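Cable tie
From the Tustetti Household and Workshop Encyclopedia
Entry last revised 22 February 2019

A cable tie (also zip tie, tie wrap, or "one of those white plastic things" if you're my mother) is a fastener made from a single piece of plastic, used for holding cables together or for holding them to something else. I've been writing the fastening entries for Tustetti for a while now and this is the one I get the most letters about, so I've made it longer than the old version and put in a good deal more on fixing cables to aluminium frames, which is what most of you seem to be up to in your sheds.

How it works

There are two bits to know about, the strap and the head. The strap is a flexible band with tiny sloping teeth moulded along one face. The head is the little box at one end, and inside it there's a springy tongue called the pawl. Push the pointed tail of the strap through the head and the pawl clicks over the teeth, one after another, and it won't let them come back the other way. That's the whole mechanism! I still find it a bit marvellous.

Put the tail in upside down and the teeth face away from the pawl, so the strap slides straight out again. I do this more often than an encyclopedia author should admit.

Materials and colours

Most are nylon. The undyed sort comes out a milky off-white and lets a bit of light through, and it's fine indoors but goes brittle after a few summers in the sun. Black ones usually have something added to help them cope with daylight, and those are what you want on a fence or a bike. You can also get stainless steel ones for hot places, and hook-and-loop straps, which are a different animal (see the separate entry, which I haven't finished).

Sizes

Length and width are what you'll see on the bag. A 100 mm tie will do for a single lead or a small bundle, and I'd keep a few bags of those before buying anything else. Long ones go up and up. My copy of the Gutetitz catalogue lists one at 940 mm, and I have no idea what I'd put it round — a water butt, maybe. If you've only got short ones you can feed the tail of one into the head of the next and make a chain, and I've gone as far as 3 in a row without any bother.

Open loops and tight loops

A tie doesn't have to be pulled up hard. Threaded just far enough for the pawl to catch, it makes a wide ring that a cable can pass through and still move about in, and that's handy while you're still deciding where everything goes. Once it's pulled in it stays in, so I leave mine big until the last minute.

Fixing a USB lead to an extrusion

Aluminium extrusion is the silvery bar with slots that people build frames out of (Nukorum do kits, and I've got a Rind bench made of the stuff). A tie goes round the bar and the lead together. Keep it on the plain round part of the cable, below the ribbed sleeve behind the plug. The sleeve is called the strain relief and it's there to bend gently, which it can't do with a strap throttling it. Leave a bit of slack, too, if the plug has to reach a socket.

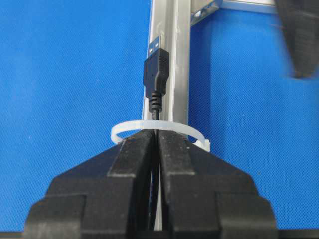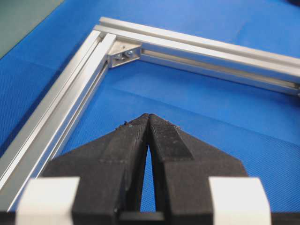
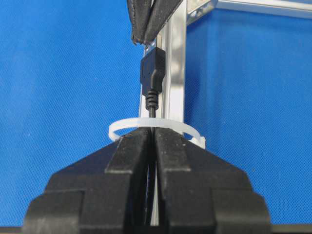 The first and third show an off-white tie as an open ring with a black USB lead inside it; the second has the extrusion frame on its blue cloth.

Trimming and removal

Cut the spare tail flush with the head, using flat-faced snips. Scissors leave a sharp little stub that will find your knuckles months later, usually when you're groping about behind a desk. Twisting the tail off with pliers works as well, once you've got the knack.

To take a tie off, snip the strap well away from the cable. If you'd like to use it again, slide a pin into the head to lift the pawl and ease the strap back out. It's fiddly, and I only bother with the big ones. Releasable ties have a small tab to press with your thumb and cost a bit more.

See also
Cable clip
Hook-and-loop strap (unfinished)
Strain relief
T-slot nut
Twine, entry 665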